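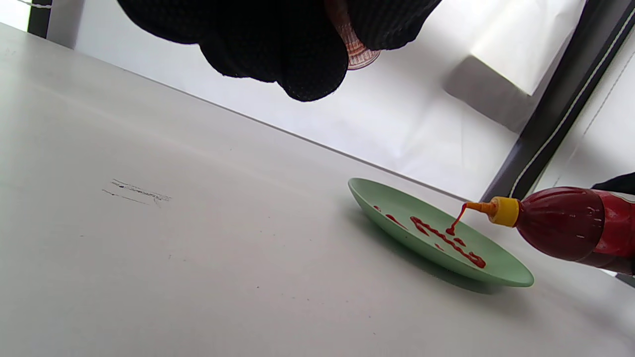

Ketchup zigzag comes out blobby at the end, and scuffs on my white table

sagekitchen
Posted 2022-12-23, viewed 1062 times

Hello everyone, I've been reading Havia for years for laundry and grout and that sort of thing, and this is the first time I've had something of my own to ask, so please bear with me if it's in the wrong section. We have a supper coming up at the hall in Dremier, 39 people, mostly families, and I've promised to do the plates. It's nothing fancy at all, potato croquettes and a little fish cake, but I had my heart set on a pretty squiggle of ketchup running across each plate before the food goes down, the way the diner near my old apartment used to do it. I thought it would be the easy part!

I've got pale green plates, shallow, with just a bit of a rim, and I was so pleased with how the red looks against them. The trouble is my squiggle. I squeeze, it spits a little dab somewhere I didn't want it, then it comes out nicely for a while, and then I get to the other side and stop and there's a big fat blob sitting there.
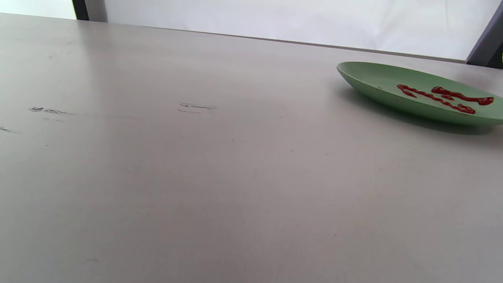
My zigzag, blob and all. You can see the table marks on the left, too.

That's one of the better ones, if you can believe it. I don't mind it being thick, and the children certainly won't, but I'd like the two ends to look like they belong to the same line. I've tried going faster and it breaks up into little dashes. I've tried going slower and it puddles. I've tried holding the bottle higher up, which is fun to do and makes lovely ripples, but I can't aim it to save my life.

So that's my main question. Is it the ketchup, the bottle, or me? I'm using the ordinary squeeze bottle it came in, with the pointed tip on it, and I keep it in the fridge door. I did think about buying one of those Zimlow sauce bottles with the narrow spout, but I don't want to spend money on something I'll use once a year.

And my second question, if I'm allowed two. There are some faint gray streaks on the tabletop, like pencil or the bottom of a shoe, and they don't come off with a damp dishcloth. The table is smooth and very light and I'd hate to take the finish off it. What would you use? I'm nervous of anything gritty after what I did to my mother's stove.
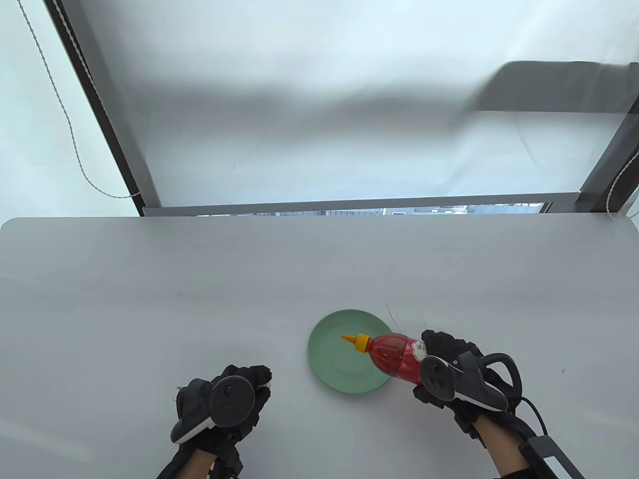
butterdish_beth
Oh, I love this question, and I think you're being far too hard on yourself! I did school lunches and then a lot of church suppers and I've put more ketchup on more plates than I'd care to think about. Let me take it bit by bit.

First, get the ketchup out of the fridge a good while before you start. Cold ketchup is stiff and you end up squeezing hard to get it going, and then it comes all at once. Let it come to room temperature and give the bottle a really good shake with the cap closed. Then stand it upside down on its cap for a few minutes so everything settles at the tip and there's no pocket of air. Air is what does the spitting, nine times out of ten. I always do my first squirt onto a saucer or a folded paper towel and only then go to the plate.

Second, the blob at the end. You're stopping your hand and then stopping your squeeze, and it wants to be the other way around. Let go of the squeeze just before you get to where you want to finish, and keep your hand moving, and the last bit will trail off by itself. It feels silly the first few times (I used to say "let go" out loud, and my sister still teases me about it). Practice on one plate, wipe it, and go again. I'd say 5 tries and you'll have it.

As for height, keep the tip low, a finger's width or so off the plate. Higher is where your pretty ripples come from, because the stream folds over on itself, so if you like them, go ahead and use it on purpose. But low is where you get your aim back. And wipe the tip between plates! A bit of sauce stuck on the outside pulls the line sideways and leaves drips where you least want them.

I wouldn't buy a special bottle. A sandwich bag with the very corner snipped off does a finer line than anything if you want to go that way, though for 39 plates you'd be refilling it, and I'd stay with the squeeze bottle myself.

One more thing from the suppers. Do the ketchup last thing before the food goes on. It gets a dull skin if it sits, and a little ring of water creeps out around it. If you have a helper, one of you does sauce and the other follows behind with the croquettes.

I'm no use on the table, I'm afraid. Mine's oak and has every mark in the world on it.

sagekitchen
Thank you so much, this is exactly the kind of thing I needed. I never once thought about the fridge! I'll try the letting go early and report back. Do you think the plates need to be warm, or is that only for restaurants? I was planning to stack them at the end of the table and take them one at a time. 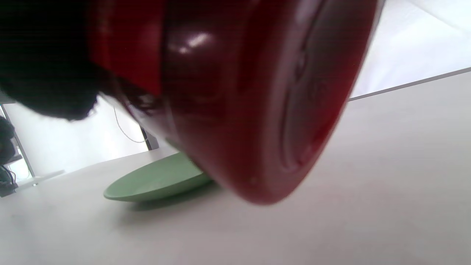 Escobar Street Baker
Warm plates will make the ketchup run, so leave them at room temp. Stacking is fine, just make sure they're bone dry or the line slides around.

On the table: try a white vinyl eraser first, the school kind. Rub lightly, brush off the crumbs, done. If that doesn't shift it, put a drop of dish soap in warm water on a soft cloth and let it sit on the streak for a minute before you rub. Next step up would be baking soda mixed to a paste, with your fingertip and hardly any pressure, but test it somewhere out of sight first. Those white foam scrubbing blocks do work, only they can leave a shiny patch on a matte top and you'd be trading one mark for another. I'd skip bleach.

Personally I'd put the ketchup in a little pot on the side and let people dip, but it's your supper.

Contact Havia | Copyright Havia Household Help | Back to top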